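Stöcker laundromat in Clullwood opens again with longer hours

Jun 4, 2021
By Anneliese Reuter

The Stöcker laundromat on Bornov Street in Clullwood has opened its doors again after a closure that lasted through the whole month of May. The work was longer than planned, and for the customers who have no washing machine at home it was a difficult time.

The old water heater, which was put in by the former owners, stopped working at the end of April. At first the company hoped to repair it in a few days. When the technicians opened the wall behind the machines, they found that two of the pipes had been leaking for a long time, and that a part of the floor had to be removed also. The city then asked for a new inspection before the shop was allowed to open.

"We had told everybody one week, and I am sorry for this," said the manager of the laundromat. "When you see the floor under the machines, you understand that it was not possible to do it faster."

The laundromat has been in the same building for 63 years. It is the only one on the east side of Clullwood. The next one is in Iduveck, which is 40 minutes away by bus, and the bus does not go there in the evening. During the closure, many people washed their clothes by hand in the bathtub or took them to relatives.

A resident of the apartment house across the street told this newspaper that she had carried her laundry to Iduveck three times. "The first time I went with a suitcase, and it was too heavy when I came back," she said. "After that I took only the things for work and the school clothes. The blankets had to wait." She was among the first customers on opening day, and she had brought the blankets. 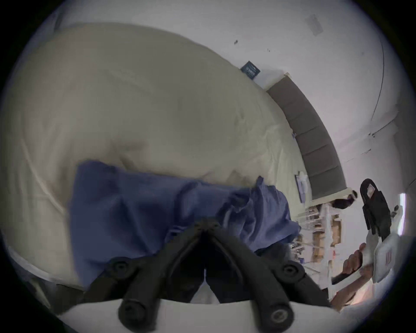 A blue garment on a cream-colored duvet. Larger bedding can now be washed at the Bornov Street shop.

The apartment houses near the laundromat were built without space for washing machines. In the kitchens there is one water connection, and in most of the contracts it is not allowed to add another. The housing company has discussed a common laundry room in the basement for several years, but the basement is damp and the plan was put aside last winter. A person from the housing company said that the question will be looked at again in the fall. She could not say if there would be money for it.

For the reopening, the laundromat has changed several things. It now opens at six in the morning and closes at eleven at night -- before, it closed at eight. The manager said that the longer hours were the most common wish on the paper list which hung at the door during the repair. Many of the customers work in shifts at the bakery or in the hospital, and they often came home when the shop was already dark.

There are also four new machines for large items such as duvets and sleeping bags. They stand on the left side, where the drink machine was before. The smaller machines are the same as before the closure, but they have been cleaned and have new rubber seals. The dryers have not been changed.

The price of a normal wash goes up by 50 cents. This is the first increase in five years, according to the company. A wash in one of the large machines costs twice as much as a normal one. Customers who still have prepaid cards from before the closure can use them, also when the date on the card was in May. The machine that sells the cards takes coins and bank cards, but it cannot give change.

Not everyone is content with the new hours. A neighbor who lives above the shop said that he can hear the machines in his bedroom when they spin, and that eleven at night is too late for him. The company has put rubber mats under the large machines and has offered to meet with the people in the building. If the noise remains a problem, the machines on the left side will be turned off at nine, the manager said.

The repair was paid for by the company itself. It had asked the city for a small business grant, but the application arrived after the last day for this spring. More than 44 customers signed a letter to the city council to support the application, and the letter was read at the council meeting. The council answered that the rules could not be changed for one shop, but that the company is welcome to apply next year.

On the first morning there was a short line in front of the door. Coffee was free until noon, and the chairs at the window were all taken. The manager had printed a sheet with the new prices and hours, and it is also available in large letters at the counter.

The laundromat is open every day. Detergent can be bought at the counter, but customers may bring their own. Items that were left in the shop before the closure are kept in the back room until the end of the month, and can be picked up between nine and noon.

Recent items
Bus to Iduveck gets new stop at the hospital
Clullwood library asks for return of overdue books
Water pressure test on Bornov Street finished
Summer hours at the outdoor pool
Bakery looks for helpers on the night shift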